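Welcome back to the workbench page! If you've been reading along you'll know November is my month for opening things up. The yard is finished, the light goes early, and there's a stack of jobs I put off all summer. This time it's the old desktop computer, the kind that lives under a desk and sounds like a hair dryer by the time you've got three tabs open.

I'm no technician. I learned most of this from my neighbor Tadhg Gallagher, who used to fix office machines and still can't walk past one without putting his ear to it, and the rest I learned by getting it wrong. But a desktop is a friendly thing to work on. It's mostly screws, clips and plugs, and if you're tidy and slow you'll be fine.

Start by shutting it down properly, then switch it off at the wall and pull the power cord out of the back. Hold the power button in for a few seconds after that. Then carry it to a table with good light, lay it on its side and take the panel off. Mine slides back about an inch and lifts. Some have thumbscrews, some have a latch, and one I did for my cousin had both plus a hidden screw under a sticker (thank you, whoever thought of that). 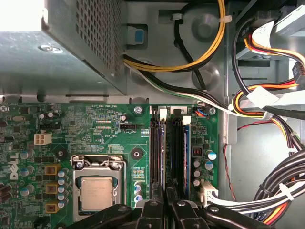
Filed under: Cables and Dust

First tip, and it's the one I'd keep if I could only keep one. Before you touch a single wire, take pictures. Take one of the whole inside, then go close on every plug. You think you'll remember that the yellow and black bundle went under the power supply and around that stamped metal. You will not!

Read what's printed on the board, too. The lettering is tiny but it's there to help you. On a Dell board like this one you get RST_SW PWR_SW up near the pins for the front panel, and once you've spotted one label you start seeing them all over. I write them in my notebook with a little sketch. My sketches are terrible and they still work.

Leave factory cable ties alone unless one is really in your way. I used to snip them all off because I thought I could do a neater job, and I've never once managed it. If you do have to cut one, slide the flush cutters in flat along the wires and point the tip away from them. Hook-and-loop strips are nicer for putting things back together anyway — you can undo them when you discover you forgot something.

Labels on cables are gold. If yours came with them, don't peel them off, even if they're grubby. If yours has none, fold a bit of masking tape over the cable like a flag and write where it goes. I cut 22 little flags in one sitting and stuck them along the edge of a ruler, and that ruler has lived in the drawer ever since.

For dust, use short puffs of canned air with the can upright. Hold the fan blades still with a finger or a wooden skewer so they don't spin like mad. A soft, clean paintbrush is good for the grille on the power supply, and that's as far as I go with the power supply. I never open one up. Ever. They can hold a charge after they're unplugged and they can hurt you.

If you've had the cooler off the processor, you'll need fresh thermal paste before it goes back. Wipe the old stuff off with a lint-free cloth and a dab of rubbing alcohol, let it dry, and put a blob the size of a small pea in the middle. Ronaldo Lacson wrote in to say he uses a coffee filter for the wiping, and I tried it, and he's right, no fluff at all.

Now for memory, which is the upgrade I get asked about most. It's the cheapest way I know to make a slow old machine bearable. Look up the exact type your computer takes before you spend any money! The notch in the bottom edge is in a different place on different kinds, and the wrong kind simply won't go in. Please don't help it. 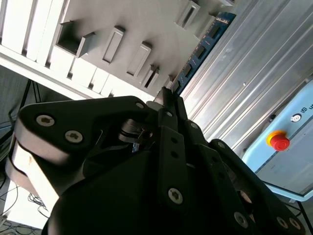

A blue memory module, four black chips showing along its face and the contacts down one long edge.

Handle a stick by its ends or its long sides and keep your skin off the contacts. Touch something bare and metal on the case before you pick one up, and again if you wander off for a cup of tea and come back. Skip the wool socks on carpet. I did one upgrade in fleece slippers and spent the whole afternoon getting zapped by the doorknob.

To seat it, open the clips, line up the notch and press down evenly on both ends with your thumbs. It takes more push than you'd expect. The clips should swing up and snap by themselves, and if one end is sitting higher than the other, take it out and begin again. Don't rock it back and forth.

Spare sticks want a home of their own. Anti-static bags first, then something with slots so they aren't rattling against each other. Myfanwy Griffiths keeps hers in an old plastic index card box with the bags standing up like recipe cards, and I've copied her shamelessly. Write the size on the bag. They all look alike six months later.

Screws go in a muffin tin, one cup for each part, in the order they came out. I've been through two tins now (the first went back to the kitchen by mistake and there was a screw in the cornbread).

When it's all back in, plug it in and start it up before you put the side panel on. If it beeps at you or shows nothing, shut it down, unplug it and push the memory in again. For me it's been that nearly every time.

Next up is the sewing machine, so if you've got a good way of getting lint out from under the feed dogs, send it over.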